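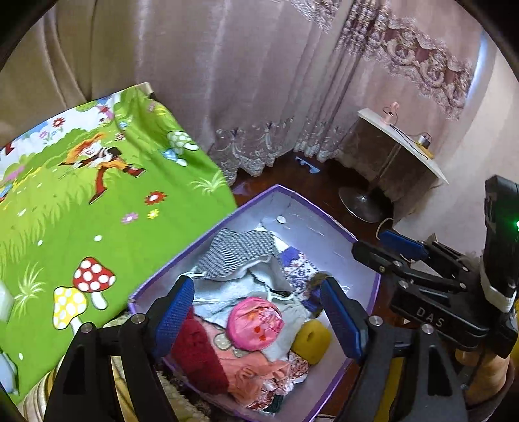

One of the hand grippers over the clothes box, Weva home demonstration, Prultside

Shares 621 | Comments 4

From: Silvan Leitner
To: the Prultside robotics list
Date: 19/06/2026
Re: Re: Weva open house, was it worth the drive?

Chaminda Patwary wrote:

> I couldn't make it to the Weva open house but I've now had three
> excited messages from people who did, and they all say the same
> thing: the laundry problem is close to done. One of them told me
> he watched a box of kids' clothes get handled one piece after
> another with no drops. If that's true it's the best soft-item work
> I've heard of outside a lab. Silvan, you were there, and you never
> like anything. Did you see what they saw? And is it worth asking
> the group to put money toward the October session?

I saw what they saw. I think they told you about it in the wrong order.

There was no robot in the room. Weva showed the hand tools, the two-finger grippers that a person carries around and squeezes while the thing records. All the clothes handling your friend watched was done by people. They were good at it, too. But when somebody says "it picked up the sock," I'd like to know who "it" is, and that afternoon it was a man named on the sign-in sheet.

To be fair to Weva, their presenter said this at the start. She said the recordings go into Bonik, their training set, and Bonik is meant to teach Ko, the arm they hope to show in October. She said it once, quickly, and then for the rest of the session everyone talked about "the system." By the time the coffee came out half the visitors believed they'd watched a machine do chores.

Now the part I liked. They did it in a real bedroom. Curtains, a patterned blanket, soft things everywhere. I've sat through too many demos with one gray T-shirt on a bare bench, and at least this was a place where a person might live. The clothes were a decent mix as well: knits, fleecy stuff, something furry, small odds and ends in the bottom of the box. If you want to make trouble for two fingers with rubber pads, that's a fair way to go about it.
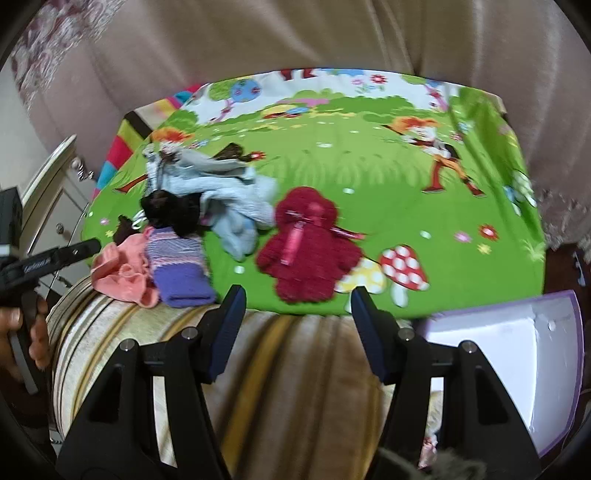

The trouble is what you can conclude from any of it. A person with a gripper in each hand still has a person's eyes and a person's sense of when a sleeve is about to slide. I had a turn. I got a knitted thing on the second try, and I got it because I felt it slipping and squeezed harder. I asked whether Ko will feel that. The answer was "we're looking at it," and then somebody else's question was taken.

I also asked for numbers. Bonik has 4000 recordings so far, of which 2000 are clothing. Of those, 1136 were called clean, meaning the item went where it was supposed to go and the recording didn't glitch. I asked what was wrong with the others and was told it varies. Well, sure. But that's the half I'd want to read. If most of the rejects are dropped items, then a human with full use of his brain is dropping clothes pretty often with this tool, and I don't see how the arm is supposed to do better from watching him. If most of them are recording faults, fine, say so, and I'll shut up about it.

Same with "no drops." I watched one drop within a few minutes of sitting down. The operator picked the thing up again and kept going, which is what anybody would do, and I doubt it registered with most of the room. I'm not accusing anyone of hiding it. It's just that your friend's version has already lost it.

On the money: I'd say no for now. I'd go to the October session if it's free, and I'd go with two requests sent ahead in writing. First, that Ko does the clothes with all the hands in the room kept off it. Second, that we bring our own box. My wife has offered a bag of tights and one fitted sheet — she thinks the fitted sheet will settle the matter in under a minute.

If they say yes to both I'll drive, and I have room for three if we leave from the library side of Prultside. The parking by the house was bad and they don't mention it on the invitation. Go one street over.

Chaminda, if you still have those messages, would you ask your friend which items he remembers? I took notes and I'd like to compare before we write to Weva.

Silvan

Comments 4 | Share this message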